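Thursday, 7:40, cell 2 (Stomum bench, two arms)

Right arm has been dropping out of position on handover since the start of June. Left arm presents the part, right arm comes in to take it, and on a bad cycle the right fingers close with the part sitting against the lower half of the pads. Left arm checked out fine last week, so this entry is mostly the right side, plus the cable on the left that I said I would look at and hadn't.

**State on arrival**

- Cycle counter at 3,680 since last service.
- Log shows "grip width mismatch" on the right arm, all during handover, none during place.
- Controller up, no faults latched. Left it powered overnight by mistake.
- Prustavier base clamps: all at mark. Not touched.

**Right gripper, mechanical**

Locked out, took the fingers off. Left-hand finger had play at the root, a hair, only felt with the finger pulled toward the bracket. Right-hand finger tight. Pulled the screws on the loose one: threadlocker had gone to powder on two of them and the third had none that I could find. Cleaned the threads, new threadlocker (the medium, not the green bottle, which is past date), snugged in a cross pattern, then final torque with the small driver. Wiped the ridges on both inner faces with alcohol. There was gray dust packed at the bottom of the grooves on one side. Toothbrush gets it out; compressed air doesn't.

Checked the bracket screws while I was in there. All fine, did not disturb them. The paint marks are getting hard to read and want redoing at next service.

Refitted, ran open/close unloaded for ten minutes. Play gone. Motor counts at the closed stop came back as 1,586 on every stroke I looked at, where before they wandered on the last digit. Entered 1,586 as the new closed reference in the Candus config. Old value is commented out on the line under it, please leave it there until the end of the month.

**Zero and handover pose**

Rehomed the right arm against the pin. Then drove both arms to the handover pose at jog speed, left arm holding a part, right arm fully open, and stepped in a few millimeters at a time watching the wrist camera.

The approach was low. With the right gripper wide open and square to the table, the part sat well up in the wrist view, above the gap between the fingers, when the pose file says it should be near the middle at that standoff. Consistent with the closing problem: we were relying on the last bit of travel to make up the height, and it only does when the left arm settles high.
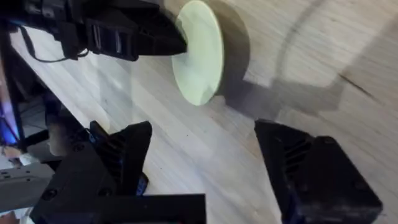
Raised the right approach pose at the standoff and left the final pose alone for the moment. First try was too much and the part ended up below the fingertips. Backed off by half, tried again, then by a quarter of that. The value in the file is the third one. Wrote the pose out under a new name so the old one can be reloaded without editing anything.

Also slowed the right arm over the last stretch of the approach. It had been set to the same speed as the transit move, no comment in the file saying why. Costs a little cycle time. If someone needs it back, raise the transit speed and leave the approach as it is.

**Left gripper cable**

The cable on the left gripper hangs in a loop under the body when the arm is in the handover pose. It clears the table, but not by as much as I would like, and the loop gets lower when the wrist rolls toward the operator side. Jogged the wrist through its full roll with my hand near the stop button. No contact with the table or with the right fingers anywhere in the program. There would be contact outside the program if someone hand-guided the left wrist down with the roll at its limit.

Options:

1. Shorten the loop by moving the upper tie point back. Risk is strain at the connector when the wrist is fully extended.
2. Add a clip on the side of the gripper body. The slots in the housing would take one, but a printed clip will need a small foot so it can't walk along the slot.
3. Leave it and put a soft limit on the roll.

Did 3 today since it took two minutes. Limit is in the Candus config, left arm section, with a comment. Want to do 2 properly. Drawing is started in the shared folder under Urbonaitė, same place as the old finger drawings, file name begins with "clip". Don't print it yet, the foot is still the wrong depth.

**Test run**

Restarted the handover loop at 9:15, half speed, then full speed after the first stretch went through clean.

| Run | Speed | Cycles | Width mismatch | Drops |
|---|---|---|---|---|
| A | half | 483 | 0 | 0 |
| B | full | 969 | 2 | 0 |

Both mismatches in run B came close together. Pulled the logs for them. Closed count was correct on the right arm both times, so the finger screws are not the cause. The left arm reported its in-position flag late on both and the right arm started its close before the flag was steady. The wait in the program looks at the flag once. It should want the flag held for a short time before moving on. I have not changed this; I want one full shift on the mechanical fix first so the two don't get mixed up in the numbers.

Shadows: someone noted in May that the part detection got worse in the afternoon. Ran part of B with the overhead light on and part with it off. The detector score moved a little when the arm's shadow fell on the table next to the part, but stayed over threshold both ways. Exposure is on auto on the right wrist camera. I would fix it at one value, but that means redoing the threshold, so not today.

**Left to do**

- [ ] Recheck finger screws on the right gripper after the next full shift. If the loose one has moved again, replace the finger, don't just re-lock it.
- [ ] Flag hold in the handover wait.
- [ ] Clip for the left cable, foot depth.
- [ ] Fixed exposure plus new threshold, right wrist camera.
- [ ] Redo paint marks on bracket screws, both arms.
- [ ] Throw out the green threadlocker.
- [ ] Order pads. There is one pair left in the drawer, and they are the old thickness, so the closed reference will be wrong if they go on without a new homing run.

14:20. Cell handed back to normal program at full speed, new approach pose active, roll limit active. Service counter reset. If the right arm faults on handover before I'm back at the bench, reload the old pose file and leave the fault log alone, I want to read it before it rolls over.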